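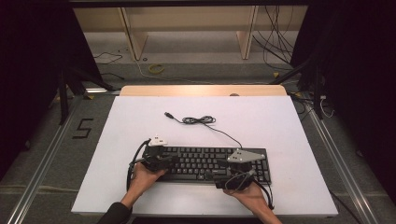 Ticket 2394
Product: Grukano station, two arms, Wiegand grippers
Customer site: Sternine, refurbishing workshop, Garkbridge
Subject: Keyboard task stops or fails at the cable step
Priority: Normal
Status: Open, waiting for customer

Opened by Sternine workshop

Good morning,

We have a problem with the keyboard task. The work is the following. A used keyboard lies on a white board. The left arm should hold the keyboard at one end, the right arm should take the cable, lay it in a loop next to the keyboard and put the plug on top. Afterwards both arms lift the keyboard and put it in the tray. A person does this without thinking.

The lifting part is good. We have no complaint there, also with heavy old keyboards. The cable step fails in different ways:

- The right gripper closes next to the cable and the arm continues as if it holds something.
- It takes the cable too near to the keyboard, pulls, and the keyboard turns on the board.
- It takes the cable correctly, but the cable has a small knot or curl from storage and the arm waits until the time limit. The message is "No progress, task ended".

The third one is the most frequent. We have restarted the station and calibrated both grippers as the manual says. It made no difference.

We have a delivery of 3000 keyboards to prepare and we would like to know if we should plan with the station or with our own people.

Reply from Grukano support

Hello and thank you for the clear report. Could you please send us:

1. the software version from the start screen
2. the log of one failed run of each type
3. the setting "grip close force" for left and right
4. information if the demonstrations were recorded at your site or if you use the ones delivered with the task

Please do not calibrate again for now, it overwrites the values we want to see.

Sternine workshop

Logs are attached, one for each type. The force setting is on the standard value on both sides. The version is the one from January, we did not install anything after that.

The demonstrations are our own. We recorded 30 of them with the hand-held grippers. I must say that in almost all of them we began with a cable that was already quite straight. The colleague who prepared the keyboards was being helpful and pulled the cables out before each recording. At that time it seemed sensible to us.

Grukano support

Thank you, this explains a good part. In the log of the third type we see that the arm has recognised the cable but finds no place where it is confident to grip. In your recordings the cable is always taken in the middle of a long free piece. When it lies in a curl there is no such piece, and the software has never seen what to do with it.

Please record new demonstrations with these changes:

- Leave the cable as it comes from the box. If it is tangled, start with it tangled.
- Let the plug lie where it falls. Sometimes behind the keyboard, sometimes at the side, sometimes on the keys.
- Open the curl with two grippers, slowly. Put the cable down and take it again if this is how your hands want to do it.
- Keep also the recordings where you miss the cable at first and then correct yourself.
- Check that the gripper's own cable is not lying over the keyboard cable. Both are black, and in two of your old recordings it is hard for us to say which is which.

For the first failure (closing on nothing) please raise "empty grip check" from off to on. You will find it under Grippers, second page.

Sternine workshop

The empty grip check is on. It helps. The right arm now opens again and makes a second attempt when it has missed. The run takes longer, but it does not put an imaginary cable into the tray any more.

New recordings are made. It was harder than expected to do it well. With the fingers one feels where the cable is stiff and one turns it a little. With the hand-held gripper one feels very little, so one has to look, and several times I pulled the whole keyboard towards me. I have left these in, as you asked.

One question. Some of our boards have a shiny surface and some are matt. Does this matter?

Grukano support

It can matter when there is a strong lamp directly above. Mix both boards in your recordings if you have both in use. We have trained again with the new set and it is ready for download in your account under the same task name, with the ending "b".

Sternine workshop

We installed "b" and let it run through Sunday, when the workshop is closed, with trays prepared by us the day before.

Result, as far as we can judge from the trays and the log: keyboards with a loose curl are done, and the loop looks acceptable. Keyboards with a real knot are not done. The station tries, puts the cable down, tries again, and ends with the same message as before. It has also twice placed the plug under the keyboard, so the keyboard does not lie flat in the tray.

The turning of the keyboard when the cable is pulled is gone. The left arm is now holding properly during the pull.

Grukano support

We are glad about the turning. About knots we prefer to be open with you: we would not promise this to any customer at present. Opening a tight knot in a stiff cable with two-finger grippers is possible in single cases, but it is not reliable enough to leave it alone for a shift. Our advice is a short check by a person before the tray goes in. Tight knots go to a separate box and are done by hand.

The plug under the keyboard we can treat as a fault on our side. Please send the log for both cases.

Sternine workshop

Understood. We had hoped the station could take the complete work, but a check at the beginning is acceptable for us. We will plan the delivery in this way, the knots by hand and the rest on the station, and one of us stays in the room during the first trays.

I will send the two logs tomorrow after the morning shift. Please leave the ticket open until then.

Grukano support

Status set to "waiting for customer". The ticket stays open.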